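Home Notebook Rigs Calibration Parts list Search
Print this page | E-mail this entry
4 min read

2023-05-31

Socket insertion, perception and approach planner

Picked up where the last entry left off. The pose estimator was giving two answers for the same CPU, one of them rotated a quarter turn, and flipping between them from one cycle to the next. Spent the morning on that before touching anything in the planner.

Cause was what Yoshinori Tanabe guessed when I showed him the logs. The outline fit on its own can't tell the four rotations apart, and the corner marker check only ran once, at pick. After that the tracker was free to swap. I've moved the marker result into the tracker state, so the rotation is locked once the part is in the fingers and can only be cleared by a release. Replayed the saved set, 2,603 wrist camera crops, and got no swaps after lock. Four crops are still wrong at the lock step itself. All four have glare across the heat spreader. Left them in the set and tagged them.

The glare is a separate job. Exposure on the wrist camera is still automatic and it meters off whatever is brightest, which for us is metal. Tried fixing the exposure from the Nellix config file and the driver ignored it without a warning. The key has been renamed in the current version. Corrected in our copy, and I've added a check at startup that reads the value back and refuses to run if it doesn't match. We should do the same for gain.

Socket side. The detector used to look for the whole socket outline, including the load plate, so the centre drifted depending on how far the plate was open. Changed it to fit the pin field only. The reddish-brown colour separates well from the green board and the fit is more stable. There's still the small dark part in the middle of the field, which the old mask treated as a hole and then tried to fill. I now mask it explicitly.

Planner. Collision model for the open socket was wrong in two places:

- load plate was modelled as a flat slab at a right angle to the board. Replaced it with a swept wedge covering the full hinge range. Bulky, but it keeps the fingers on the correct side.
- retention lever wasn't modelled at all. Added as a capsule with a second short one for the bend at the latch end.

With both in, the planner rejects the old straight-down approach and comes in from the open side, part tilted, then levels out above the socket. Planning time went up. I capped it at 500 ms and it falls back to the last valid path if it runs over. Not happy with the fallback. If the chassis has been bumped in between, the last valid path is not valid any more, and nothing checks for that. For now I've made it stop and ask.

Cultwood chassis file is also out of date. The drive cage is in the right place but it's modelled solid and a bit too tall, so the planner keeps clear of space it could use. Low priority. 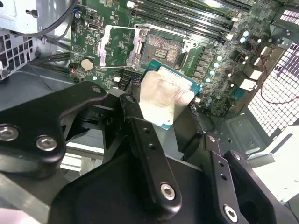
Manipulation Software Group — Jaltau Workshop

Wrist view on the approach, CPU in the fingers and still tilted, socket open behind it. I'm keeping this one as the reference for the overlay tool, as the part, the pin field, the plate and the lever all show at once. Note how much of the lower half is gripper. The segmentation mask for the fingers has to be recomputed from the joint angle each cycle. The static mask we inherited from Ueda's branch was cut for the previous finger plates and lets the screw holes through as features.

Two things to fix in the overlay. The socket label is drawn at the centroid, on top of the pins, and hides the bit you want to look at. And the predicted part outline is drawn in green, on a green board. Changed it to magenta in my checkout, not pushed yet.

Compliance controller. Haven't changed gains. I did lower the contact threshold and shorten the filter window, and logging now runs at 40 Hz on the same clock as the camera, so force and image can be lined up without the hand offset we'd been using. Old logs still need the offset. I've put a note in the loader.

No insertion attempts with pins under the part until the stop-and-ask behaviour has been reviewed — that goes for anyone using the cell, please. Dry approach and retreat only.

To do:
- read-back check for gain
- pose freshness check before the fallback path is used
- trim the drive cage model
- relabel the four glare crops, or decide they should be rejected outright
- push overlay colours
- ask Yoshinori whether the marker check can run a second time at hover without slowing the cycle

Branch is socket-approach. Tests pass except the old slab collision test, which I'll delete in June once the wedge model is merged.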